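Chapter 14
Grids, Slots and Slices: Fitting Work to a Fixed Opening

Shared 2,921 times

14.1 Introduction

Much household and light catering equipment is built round an opening of fixed size. A letter plate, a knife block and a bread toaster all accept work up to a certain thickness and reject or damage anything beyond it. The opening is set at manufacture. The work, particularly where it is food, is not, and has to be measured or judged by eye before it is offered up.

The chapter is in two parts. The first deals with flat measurement on a ruled surface, using the ordinary cutting mat. The second applies the results to the two-slot toaster, which makes a convenient test piece: its openings are long and narrow, and the bread that goes into them is soft, porous and seldom cut square.

14.2 The ruled mat as a reference surface

A cutting mat serves two purposes. It protects the table, and it carries a printed grid from which lengths can be read without a separate rule. The grid is normally bounded by a heavier line set in from the edge of the mat, and the scales are printed along the outside of that line.

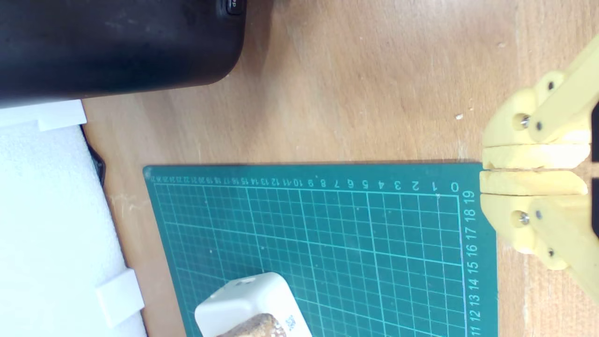 E. M. Thackwray

The position of zero must be found before any reading is taken. The row along the top edge of the green mat has its 0 at the right, and the figures rise towards the left. The sideways column down the right side behaves differently: 19 stands at the top and the figures fall towards the viewer, reaching 11 where the view ends. The top right-hand corner is therefore zero for one scale and the high end for the other. A student who assumes that both scales start from one corner will read one dimension correctly and the other as its complement.

Three rules follow.

(a) Butt the work against the heavy border line. The cut edge of the mat is trimmed separately from the printing and should not be used as a datum.

(b) Take each length as the difference between two readings. The method gives the same answer whichever way the scale runs.

(c) Read from directly overhead. Seen at a slant, the figures at the far end of a scale close up, and values in the twenties are easily mistaken for their neighbours. The error grows with the thickness of the work, as its upper edge stands above the print.

The mat need not be square to the table. Only the angle between the work and the grid affects the reading.

14.3 Thickness of soft work

A loaf cut by hand gives slices that differ from one another and often taper from crust to crust. In the Stergate trials, 50 slices were laid on edge against the border line and read at top, middle and bottom. The greatest of the three readings was recorded as the working thickness. The mean was not used, for the reason that a slice jams at its thickest point.

Soft crumb also yields under pressure. A slice pinched along its upper edge is thinner there than when lying free, and the reading should be taken with the slice unloaded.

14.4 Offering the slice to the slot

In the usual pattern of two-slot toaster the openings run side by side through a metal top plate, with wire guards inside to hold the bread away from the heat source. The usable width is the gap between the guards. The opening in the plate may be wider.

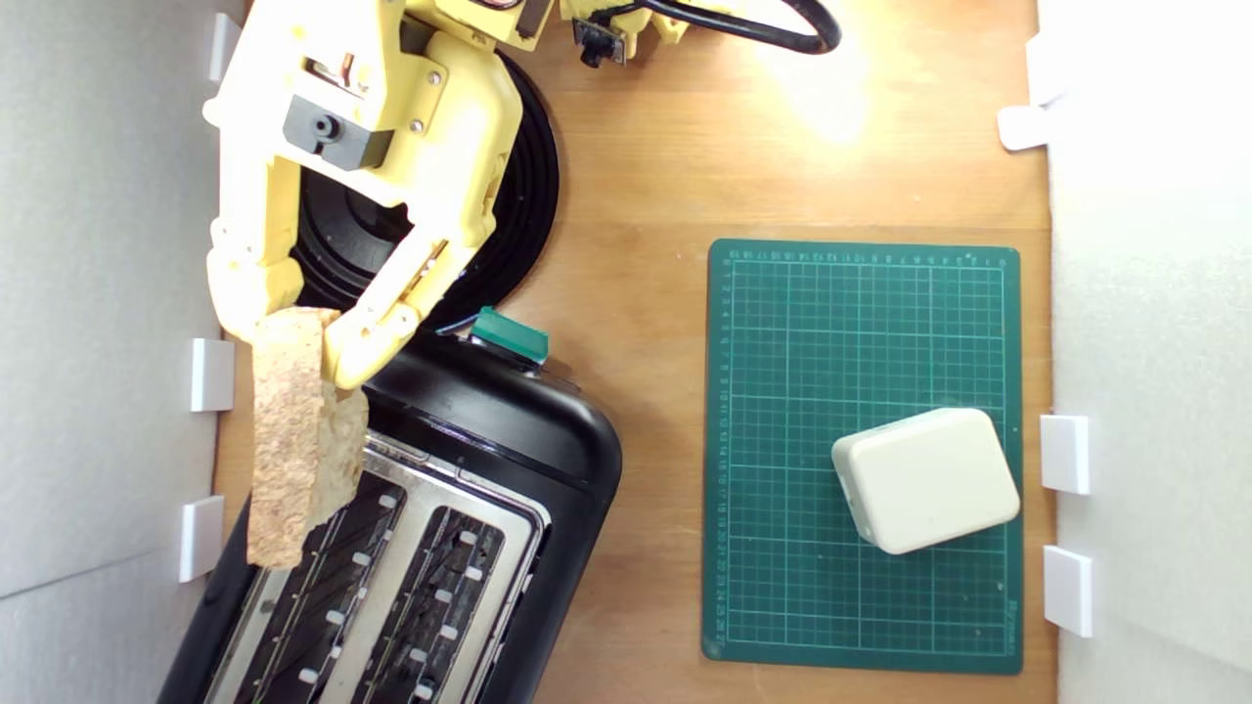
Page 80

The slice should enter upright, held by its top edge, with its flat faces parallel to the long sides of the slot. A thick slice with a coarse crumb and an uneven crust needs more care than a factory-cut one. The bumpy side is the part likely to catch, either on the edge of the plate or on a guard wire, and it should be watched as the slice goes down. Where a slice overhangs the casing at one end, it should be moved along the slot before it is lowered further.

Alignment is taken from the slot, whatever the position of the appliance. A toaster standing diagonally on the worktop presents its slots diagonally, and the slice has to be turned to suit.

The difference between usable width and working thickness is termed the clearance. The Sauerland method, set out in section 14.5, treats a slice with no clearance as a reject even where it could be forced in, since compressed crumb springs back against the guards and is hard to withdraw.

Terms introduced: datum, complement, working thickness, usable width, clearance.

Comments (3)

stergate_evening_class
The bit about the two scales starting from different corners caught half our group out. Could 14.2 have an exercise with the mat turned round?

Pridano Bakery Training
We teach the thickest point rule too. Would add that fresh bread should be left to cool fully before slicing or the readings mean very little.

benchrule
Is the Neneson gauge covered later on or has it been dropped from this edition? My old copy had it straight after clearance.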